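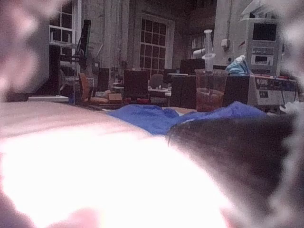

We have rented the same lake cottage in Drornbridge every summer since I was six and I have opinions about it. Thread.

My father believed a vacation began when the car left the driveway, and that the car should leave the driveway at 4 a.m. It is 432 miles to the lake. He did not care for rest stops. He regarded them as a moral test.

We were allowed one stop, in Morora, at the diner with the pie. I was allowed to order the pie. I was not allowed to order it warm, which took time.

The water in Lake Havadach is cold in June, cold in July, and in August people say "it's lovely once you're in." My aunt Lorena has been saying this from a lawn chair for as long as I have known her.

She has never been in.

The dock has 18 boards. Board 5 is loose. It was loose when I was a kid, it was loose when my kid was a kid, and every year the owner tells us he's getting to it. I'd miss it at this point.

Fishing: my brother-in-law Leandro owns a great deal of equipment. He gets up in the dark, he has the vest, he has a hat for the vest. He has caught one perch. We had hot dogs.

My daughter Constanza caught four off the dock with a piece of hot dog. We don't bring this up at dinner — well, we do, but only when he's there.

There is a shelf of board games in the hall closet. Monopoly has no money. Scrabble has 92 tiles, so you can play a whole game and only find out at the end why you never saw a U.

The neighbor on the left, Mr. Kaneko, swims across and back every morning before breakfast. He waves at us on our porch, in our bathrobes, with our coffee. It's a friendly wave. I've never enjoyed it.

It rained for most of the week this year. I read two mysteries off the cottage bookshelf, both with the last pages gone. I'm going with the doctor for the first one. For the second I have no idea, possibly also a doctor.

Every year on the last night somebody says we should try somewhere new. Somewhere with an ocean. Estela had brochures this time, and a folder. We passed them around and said how nice the sand looked.

Then my mother asked who was calling about next summer, and I said I'd already mailed the deposit. In April.

Dad's been gone a while now but we still leave at 4. I did get the pie warm. It added three minutes and I watched the clock for all of them.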